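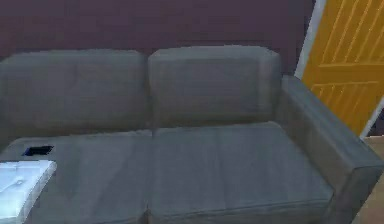

Elsa Dalen would like household robots to stop being surprised by living rooms, and she would like the rest of us to help. A home is full of soft things and small things and doors left half open, she says, and a learning system that has only ever met tidy laboratory tables is bound to have trouble with the couch.

That wish is the starting point for Koltik, a new collection of simulated household examples from Skelia, which we are very happy to announce today and which will open to schools, universities and small robotics companies in October. Koltik brings together 2,575 recorded examples made entirely inside computer-rendered homes. Each one pairs what a simulated camera sees with a written instruction and with the commands sent by the person working the controls, so that a learning system can study all three side by side.

We have been at this for quite a while, and those of you who have followed Skelia from the early days will know that we didn't set out to build homes at all. Our first collection, Palport, stayed at the workbench, with blocks and cups and a great many drawers. People used it kindly and wrote to us often, and what they kept asking for was rooms: sofas with things left lying on the cushions, brightly painted doors, plain walls, wood floors, the ordinary places where a person might put down a phone and then go looking for it an hour later. So we went back and began again with furniture.

The examples were gathered over a long spring and summer by people sitting at a desk with a pair of hand controllers and, more often than not, a pot of coffee. An operator is given an instruction in everyday words, such as "find the phone and bring it to the table," and carries it out at whatever pace feels natural. Operators were asked to leave in their hesitations and second tries, and to mark for themselves the point at which they felt the job was done. A second person then went through every recording before it was accepted. Of the full collection, 2,362 examples carry a complete set of written notes on each step, and the remaining ones are included with the instruction alone for anyone who wants to try labeling them in their own way.

We also kept the close views. When a simulated camera moves through a room it spends a surprising share of its time very near to something, and the temptation is to trim those moments away because they are not much to look at. A panel, an edge, a stretch of brown-gray grain beside a yellow frame may be all there is to go on for a little while, and we felt a learning system ought to have the chance to practice with that too.
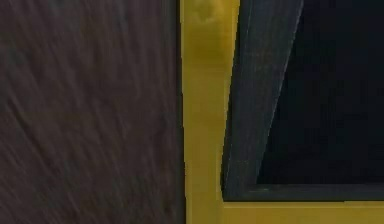

Leif Amundsen was doubtful at first, remarking that he had spent years cutting exactly that kind of material out of his own recordings and wasn't sure he wanted it back. He has since asked for more of it, and we have promised him a separate folder.

Alongside the examples we are releasing Nyberg, the small program our operators used to record and review their work. It runs on an ordinary desktop computer and lets a team add its own instructions, replay an example from start to finish, and send a recording back with a comment if something needs another look. We hope that groups who find a gap in Koltik will use Nyberg to fill it and will share what they make, and we have set aside 300 instructions that have no recordings yet, as an open invitation to anyone who would like to begin there.

Koltik will be free for teaching and noncommercial research. Companies may request a trial of the collection for 4 months, with help from our team in getting set up, and can talk with us afterward about a longer arrangement. The guide that comes with it is written in plain language, and we have tried to make it useful to a student opening a collection like this for the first time.

Requests for early access and questions from the press may be sent to the Koltik team at Skelia through the contact form on our website. Please include a few lines on what you hope to teach your system to do.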